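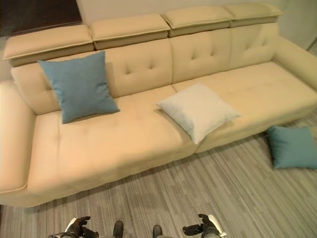
6 February 2026

Sofa shopping again, after work, with Slavica in tow (she'd promised to be strict with me and then sat down and refused to get up, so much for that!). I think I've found the one though. It's cream, which Mum will say is madness, but the headrests are adjustable and the back has those little button dimples I've wanted ever since we had to sit on Radomir's horrible flat thing all through January. The fabric's a bit like suede and I kept stroking it like a cat.

Then the worrying started. Will it go round the bend in our stairs? Costel says he'll come and measure on Sunday, and he's bringing his good tape because mine has lost its end. They want £100 to hold it, and delivery is another 2 weeks after that, so we'd be on the garden chairs a while longer. I can live with it, I suppose.

Chips on the way home. Slavica thinks I should get a throw for the seats, a dark one, and I've been looking at throws in bed for an hour now. Must ring the shop before 10 tomorrow.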